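Grasik Demonstration Group
Minutes of the progress meeting, 29 Jan 2024

Present: teleoperation, simulation, training and site staff. Apologies from the Prurel side, who sent comments in writing.

1. Minutes of the last meeting
Agreed, with one correction. The leader arm firmware is held on the Um server, and the shared drive copy is to be deleted.

2. Demonstrations recorded
The crate-picking set stands at 192 episodes, of which 174 passed review. Most of the rejected episodes had a pause of more than 5 seconds before the grasp. Operators asked whether pauses could be trimmed afterwards. Training would prefer a fresh take, as trimming leaves a jump in the joint velocities. Agreed: re-record.

3. Simulated crate task
The sweet potato task now runs in the simulator under remote control. The wrist view was discussed at length.
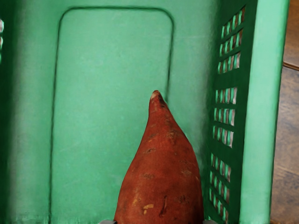 Minutes Secretary, Grasik

With the fingertips only just in view at the bottom edge, operators found it hard to judge closing depth from the wrist view alone. Two remedies were put forward: tilting the virtual camera down, or giving the operator a second view from overhead. Tilting was preferred, provided the real mount can be moved to match. Site staff will check the clearance on the bracket.

Prurel asked in writing whether the slotted side wall should be kept as a full collision mesh. Simulation replied that a flat wall would be quicker to compute, but fingertips can catch in a slot on the real crate and operators need to learn to steer clear. The mesh stays for now.

4. Hand guiding
Hand guiding of the real arm gives smoother approaches than the remote rig, though the operator's forearm gets into the side camera. It was proposed to record the path by hand and replay it for the cameras. Replay drift has not been measured — this must be done before any such episodes go into the set.

5. Actions
Teleoperation: re-record the rejected episodes.
Site: report on bracket clearance.
Simulation: prepare the tilted view and collect 30 trial episodes with it.
Training: measure replay drift on the Indness arm.

6. Next meeting
February, date to be circulated once the rig booking is confirmed.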